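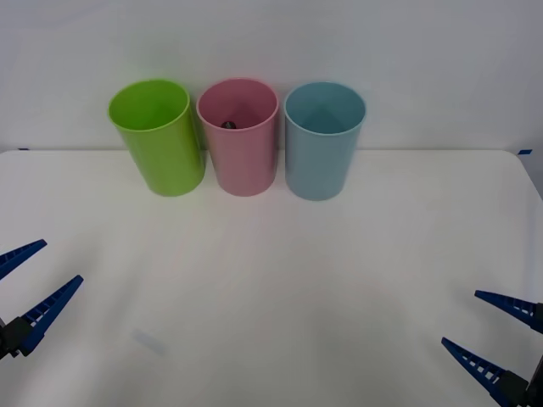
Green, pink and light blue cups on the white table

Ticket 264: Registration confirmations going out in the wrong time zone
Opened by: Henok Ejigu
Queue: Workshop website and sign-up
Status: Open, waiting on Clovow
Last update: Jul 2, 2026

Hi all, me again. I'm putting everything in one place this time, as half of it was in my email and the other half was in chat and I kept losing track of which half was which.

So the problem. People sign up for the digital museums workshop through the Corkix form, they get a confirmation, and the calendar file attached to it has every session two hours early. The web page is fine. The PDF program is fine. It's only the calendar file! Our opening keynote is at 10 local time and it lands in people's calendars at 8. I first heard about it from a speaker who very politely asked if we really meant to start the poster setup before breakfast.

What I tried first
I figured it was my own laptop (it usually is), so I opened the same file on my phone and then on the old desktop in the office. Same thing on all of them, two hours early. Then I registered myself again with a different address and got the same wrong file, so it isn't just old confirmations.

Next I went into the Corkix event settings. The time zone there was right. I changed it to something else, saved, changed it back, saved again, and sent myself another one. Still wrong. I did manage to break the banner on the sign-up page while I was in there, sorry, that's fixed now.

What I found after lunch
The calendar file isn't made by Corkix at all. It comes from the Pistari add-on we switched on in April so that people could pick individual sessions. Pistari has its own time zone box, three menus down under "Venue defaults," and ours was blank. I filled it in and sent a test. The tutorial day came out right, which got me pretty excited, but the main workshop day was still two hours off.

I think (not sure) that's because the main day was copied over from last year's event and the sessions are carrying the old setting with them. There are 23 sessions on that day. I opened one, the short paper block on scanning pottery, and retyped the start time by hand. That one now comes through correctly. So there's a fix, it's just a slow and boring one.

Questions for Clovow support
1. Can you reset the time zone for the whole day from your side, or do I need to retype each session?
2. If I retype them, does Pistari send an update to everyone who already registered? I'd love to avoid people getting a pile of emails from us in one afternoon.
3. The Tsao badge export reads session times from the same place, I believe. Will the badges change too? The print file hasn't gone out yet, so I'm holding it.

For now
I've turned off the calendar attachment so new sign-ups only get the plain confirmation with a link to the program page. I also put a note at the top of that page telling people to go by the times listed there. If anyone writes in about it, please just send them that link and add their message to this ticket so I can follow up.

I've left the other sessions alone until I hear back on question 2. The test registrations under my name can be deleted, except the last one, which I still need for checking.

Henok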